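Last updated: Dec 8, 2020

I've been asked a few times what I do all day on the Skostach project, so this is a thread on it. Short version: I handle cloth with two hand-held grippers, and a learning system gets the recordings.

There are 2484 recordings in the set as of this morning. We started in July and the first 700 were all towels and pillowcases on a table at the Stalthorpe office. Flat things with four corners. Easy to handle and easy to check.

The model trained on those was fine with towels on that table. Put it in front of anything with a seam or a drawstring and it grabbed the middle and pulled.

So we moved to people's homes. Real beds, real bedspreads, whatever light comes in. Jusard pays the households by the morning and I turn up with two cases and a bag of cloth.

Each recording is one short job. Spread it out, fold it over, move it to the other side of the bed. I stop between jobs and drop the cloth again from above so that it lands differently. If I set it down neatly I get the same start every time, and the system learns the start.

The hard part is using the grippers slowly enough. My own hands know what to do with a pair of trousers and want to get on with it. The fingers only open and close. You can't roll cloth between them the way you would with a thumb.

I try to pinch at an edge or a fold. If I miss, I leave the miss in and go again. Zerouali, who checks the recordings, used to cut the misses out. We stopped that in the second month, as the system had no idea what to do after a bad grab. It had never seen one.

What does get thrown away: anything where I let go of a gripper halfway, anything where the tracking drops out, and anything where I talk to someone and forget what I was doing. Nearly all of that last group is mine.

Shiny covers are a nuisance. With sun on satin the pattern goes white in patches and comes back when a cloud passes. Carter Sutherland wanted to draw the curtains. I'd keep them open, because the people who use this later won't draw theirs. We agreed to do both and mark which is which.

Labels are written the same day. One line for each recording: what the cloth is, what the job was, which hand went first. I used to leave them until the evening and got the hands mixed up, so now I do them sitting on the stairs before I pack the cases.

A few from the bed work:
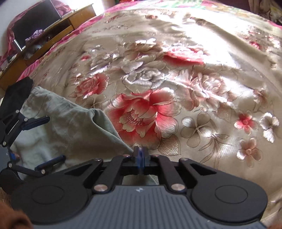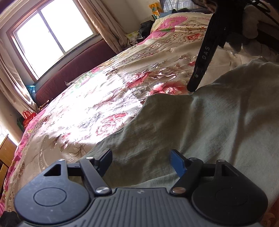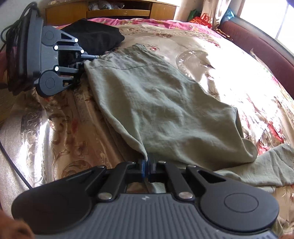
Green cloth on a floral bedspread, two grippers. Fingers closed in the first and last, open on the near gripper in the middle one.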